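Kuvico Soft-Finger Hand Gripper, Pair

Sold as a set of two, left and right. Ships with spare finger pads, a charging lead and the printed quick-start card.

If you've been following household robotics for any length of time, you know the question that comes up at every dinner: so when can I get one that does the dishes? We get it too, usually from relatives. We make hand grippers for the people trying to answer it, and this page is partly about the product and partly about where we think things stand, because the two are hard to pull apart.

Short version: folding a towel, getting there. Putting a box on a shelf, pretty good. Clearing a table full of other people's glassware, into a dishwasher, in a kitchen the machine has never seen — not yet, and the reasons are more interesting than we expected when we started.

What the pair is for

You hold one gripper in each hand and do the chore yourself. The fingers on the tool match the fingers that go on the robot arm, so whatever you manage to pick up, you have picked up with the same equipment the arm will have. That sounds like a small thing. It's huge! Your bare hand cheats all day long. It has a palm, a thumb that goes anywhere, and skin that feels a slip coming. Take those away and do the dinner plates with two rubbery fingers per side, and within five minutes you know more about why this is a hard job than you would from a stack of papers.

Most of our customers use the pair for demonstration work on home chores and light bench jobs: loading racks, sorting bins, setting out cups, wiping down, packing small parts. A few buy a set just to test whether a task is worth automating at all. We love those customers. If a patient adult with good eyesight can't do the job through the grippers, the arm is going to have a rotten time of it.

The fingers

The fingers curve around what they hold and give a little where they touch. On a straight-sided box they behave much like ordinary flat jaws. On anything round they make a cradle, and the load spreads over a longer stretch of surface.

Drinking glasses are what we designed them around. A glass is smooth, often tapered, often see-through, and sometimes thinner than you would guess. Flat jaws touch it along two narrow lines, and if it's wider at the top than the bottom it wants to ride up or tip as you squeeze. Our second-generation finger was fine on mugs and hopeless on tapered tumblers, so we threw out the mold and started again. The current shape is the 13th. It hugs a taper nicely at low force, and raised patterns on the surface are a help, since the pad has something to settle against. 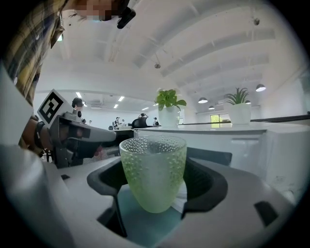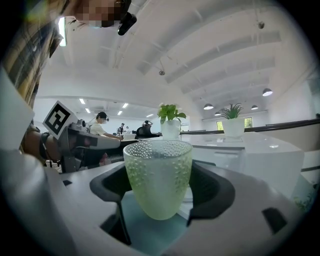
Pale green tumbler with the dimpled surface, cradled low on the sides between the two fingers.

Can a robot unload my dishwasher with these today?

In a kitchen it has been trained in, with dishes it has handled before, a good setup can do a fair share of the rack, slowly, with a person nearby. In a strange kitchen you should expect it to stall or drop things often enough that you'd be faster doing it yourself.

Where machines are good right now

Repetition in one place. On a shop floor, if the part arrives in the same tray at the same angle, arms have been dependable for decades, and soft fingers just widen the list of parts they can take. Our own packing bench has an arm that puts finger pads into pouches, and it's a pleasure to watch. It does 90 pouches between coffee and lunch and stops when the bin is low.

Soft goods have come along faster than anyone in our building predicted. Towels, T-shirts, napkins. Two arms working together can find corners, shake, lay flat and fold, and if the fold is crooked it will try again. Not quick, but you could leave it to a basket and go do something else.

Wiping is better than it gets credit for. Give an arm a damp cloth and a clear counter and you will get a clean counter.

Where they still struggle

Clear things. Depth cameras see straight through a plain glass or pick up the wall behind it. Tinted and frosted glass is easier, and we tell people to begin there and work toward the plain stuff.

Wet things. A rubber pad on a soapy plate is a different tool from the same pad on a dry one. We have tried grooves, dots and a sort of fish-scale texture. The grooves won, by a little.

Nested things. Two tumblers stacked and stuck is a job many people do by swearing and twisting. We have yet to see an arm do it cleanly twice in a row.

Judgment calls. Is that cup finished with, or did somebody just set it down? A person reads the room. An arm needs to be told, and the telling is a whole project.

None of this discourages us. When we started shipping, just picking a cup off a table in an unfamiliar spot was a conference demo. Now it's a thing our customers do on a Tuesday morning before the real work begins.

Getting a good grip on glassware

Come in from the side with the fingers open wider than you think you need. Go low on a tapered glass, below the middle, and close slowly until you feel the trigger firm up. Stop there. People new to the grippers nearly always squeeze too hard, and if you demonstrate a hard squeeze, a hard squeeze is what gets learned.

Set it down the way you'd like it set down. Base first, level, a short pause, then open. That pause matters more than any other habit we teach. Opening a moment early makes the glass wobble, and a wobble repeated through 50 demonstrations becomes the machine's idea of normal.

Vary the glass, its position, the height of the surface and the clutter nearby. Use both hands. Sometimes pass it from left to right, sometimes leave the other gripper idle off to the side.

Finger options

Standard: black, medium firmness, curved. Comes fitted on every pair. Good for cups, jars, bottles, small boxes and most kitchen things with a handle.

Marar: the softer finger, same curve. For thin stemware, eggs, ripe fruit. Wears faster. Please don't use it on anything with a sharp edge, it will tear and you will be sad.

Plenen: flat and narrow with a firm tip, for cutlery, cards, cable ends and small hardware. Poor on round items. Several shops run Plenen on one hand and Standard on the other, which works very well for kitting parts.

All fingers swap with one screw each. Pads peel off and can be replaced by themselves.

Care

Wipe pads with a damp cloth. Dish soap is fine, solvents are not. Dust is the enemy of grip, so if the tool has been sitting out, clean the pads before you decide something is wrong with it. Keep the set out of direct sun when stored. Check the finger screws when you change surfaces or move to a heavier object, and don't overtighten.

The housing will survive normal knocks. It isn't sealed, so use it over a sink with some care and never in one.

What's changed in this version

The handle is slimmer, after a long run of requests from people with smaller hands. The trigger return spring is lighter; the old one gave you a sore forearm by afternoon. Pads are thicker at the bend, which was where they used to split. The February batch and everything after it has the new spring, and if you own an older pair we'll send you the part.

Before release we ran the new pads through 117 different household objects borrowed from our own kitchens. The worst was a wet bar of soap. The most surprising success was a whisk.

Who it isn't for

If you want a finished machine that clears the table tonight, we don't make one, and we'd be wary of the claims of anyone who says they do. If you need to lift cast iron or full stockpots, look at something with a heavier frame. For everybody else — labs, small workshops, classrooms, stubborn people with a spare room — we think this is a very good time to be doing this, and a fun one.

Related items
Marar Soft Fingers, set of four
Plenen Flat Fingers, set of four
Replacement Pads, Standard
Drerurora Bench Stand for Two Grippers
Drerurora Carry Case
Trigger Spring Kit

Contact Kuvico | Shipping and returns | © Kuvico | Back to top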